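Hultalel Stepped Acrylic Display Stands

Clear risers for snack tables, counters and break rooms

I started Hultalel because I was fed up with stacking drinks on upside-down shoe boxes covered with a napkin. If you have ever run a snack table at a school fair or a front counter at a tiny café, you know the look! Everything sits at the same height, the front row hides the back row, and people reach over the sodas to get at the chips and knock something down. A step or two fixes most of that, and clear acrylic does it without adding another color to a table that already has plenty going on.

We make two stands and people tend to buy them together. The Lindon is our two-tier riser for bottles. The back row sits up high enough that you can read the labels over the front row, and I like to set the rows a little staggered so the bottles in back peek between the ones in front. The Girnel is the long one. It goes down the side of a table and takes small jars, dips, candies, spice tins, whatever you have that would get lost next to a tall bottle.
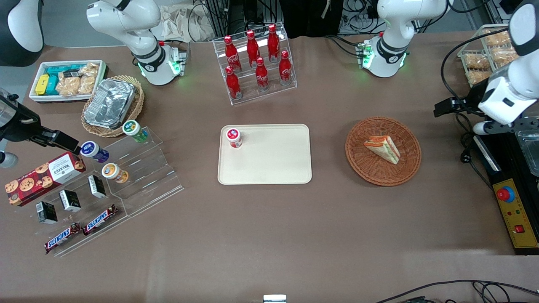
Red Coca-Cola bottles on a two-tier riser, small jars on the long stepped stand, snacks and a sandwich set out with trays and wicker baskets.

You'll see I'm a big fan of mixing the clear stands with wicker. Acrylic by itself can feel a bit like a drugstore counter, and a round basket or two warms it right up (a reddish brown weave on a brown tabletop is hard to beat). I put a sandwich in one basket, a foil container in another, and keep the bagged stuff together in a plain white tray. Bags slide around on acrylic steps and I gave up fighting it ages ago. Please don't buy a riser for potato chips! Get a tray.

The beige serving tray with the rounded corners is the Virág, and we sell that too. I leave it mostly bare in the middle of the table so people have somewhere to put what they've picked. It also works nicely for carrying the whole order over to a table if you're doing counter service.

What you should know before ordering

The stands ship flat with a protective film on both sides. Peel it off before you put anything together – I once assembled a whole Girnel with the film on and had to take it apart again while my coffee went cold. The panels slot into each other and you don't need tools or glue.

Clean with warm water, a drop of dish soap and a soft cloth. No window cleaner, no paper towels, no dishwasher. Window cleaner with ammonia will cloud the surface over time and I can't replace a stand for that. Small scratches do happen, mostly from glass jars being dragged instead of lifted. A little plastic polish takes care of the light ones.

Put the stand on a level surface and load the lower step first. Wipe bottles dry if they've come straight out of an ice bucket, or you'll get puddles along the front lip.

Questions I get a lot

Can I put hot food on it? No. Hot dishes go on the table or in a basket with a liner.

Does the Lindon hold glass bottles? Sure, as long as they stand flat and you aren't squeezing in more than fit comfortably.

Can I get it in black or smoke? We tried smoke in January and I didn't like how it looked with dark drinks, so clear it is for now.

Do you sell the baskets? We don't. I pick mine up at thrift stores and restaurant supply places.

Returns and bigger orders

You have 60 days to send a stand back if it hasn't been used, and I'd appreciate it if you kept the box. Regular orders leave our shop within 14 days, usually a lot sooner. For orders of 100 pieces or more, write to Seija Hyvönen through the contact form and she'll work out a price and a delivery date with you. Custom step heights are possible on the Girnel only.

Page updated 2024-05-14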